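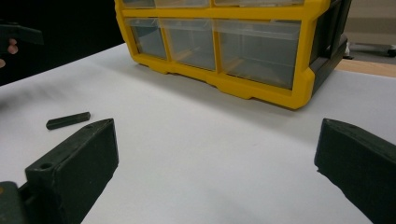
A yellow drawer organizer between the fingers of a Brakari hand-held gripper during a Skekar collection session.

FOR IMMEDIATE RELEASE
2024-08-29

Skekar Opens Second Collection Room in Gwilliam to Gather Everyday Examples for Its Robot Learning System

GWILLIAM – Skekar is delighted to announce the opening of its second collection room, a bright and friendly space on the ground floor of our Gwilliam building, where people will spend their working hours doing the sort of small household and office jobs that most of us do without giving them a thought. They will pull out drawers, put things in them, close them again and move on to the next one, and as they go, the hand-held grippers they use will record each motion so that our learning system, Destau, can study it later.

The new room joins our original one, which has been running since January and which has, we are very happy to say, outgrown itself several times over. Between the two rooms we will now have 7 collection tables in use, and 6 of them can be rearranged from one job to the next over a lunch break. (The seventh is bolted to the wall, for reasons that go back to the previous tenant, and we have grown rather fond of it.)

Destau learns by example. A person picks up a Brakari gripper, which is a pair of printed fingers on a handle with a camera mounted to look out over them, and uses it in place of their own fingertips. The camera sees the job much as it would from the end of a robot arm, and the recording goes into the library that Destau trains on. No robot needs to be in the room for any of this, so a session can be set up wherever there is a table and somebody willing to be patient with a drawer.

And drawers do ask for patience! Small plastic drawers are among the first jobs on the list for the new room, and they were chosen with some care. Clear fronts let the background show through and pick up color from whatever is next to them, a narrow lip gives the gripper very little to hold, and drawers of different widths each want to be approached a little differently. We have heard from many of the people who use our systems in stockrooms, school offices and repair shops that this is exactly the kind of thing they would love some help with, and we would like to do right by them.

"We could have started with something easier, and there were mornings when we wished we had," the Skekar collection team said in a joint statement. "But the people we work with have drawers, and bins, and lids that stick, and so that is what we practice on. When someone takes three tries to get hold of a handle, we keep all three tries. A system that has only ever watched things go smoothly doesn't have much to go on when they don't."

The goal for the first stage in Gwilliam is 900 finished recordings of drawer work, spread over as many people as we can reasonably bring in. We are especially eager to have a good mix of left-handed and right-handed participants, of people who work quickly and people who like to take their time, and of people who have never held one of our grippers before. The first 100 recordings will be reviewed from beginning to end by our own staff before the rest go ahead, so that any trouble with lighting, camera angle or instructions can be put right early on.

Participants are paid for their time, including the time spent on training and on breaks. Each session begins with a short practice period, and nobody is asked to hurry. The cameras point at the work on the table, but hands and other parts of the room do come into view now and then, and everyone taking part is told so in plain language before signing anything. Anyone who changes their mind may ask for their recordings to be taken out of the library, and we will do so without asking why.

The Brakari grippers have had some attention this year as well. The current fingers have broad, flat inner faces, and they are printed in our own workshop, which means a worn pair can be swapped for a new one with a screwdriver and a few minutes at the bench. Several of the changes made since January came directly from participants, who told us very kindly but very clearly where the old handle was rubbing.

Once the drawer work is complete, the Gwilliam room will move on to folding cloths, sorting cutlery and putting lids on food containers, in whatever order the tables allow. We expect to share a sample of the drawer recordings with partner schools and laboratories after our own review is done, and we will send out a separate notice when they are ready.

People who live in or near Gwilliam and would like to take part are warmly invited to stop by the front desk and ask for a participant form. No technical background is needed. Members of the press who wish to visit the room and try a gripper for themselves may arrange a time through the Skekar press office.

About Skekar
Skekar makes learning systems and hand tools for robots that work with everyday objects. Its products include the Brakari hand-held gripper and the Destau learning system.

Media contact
Skekar Press Office, Gwilliam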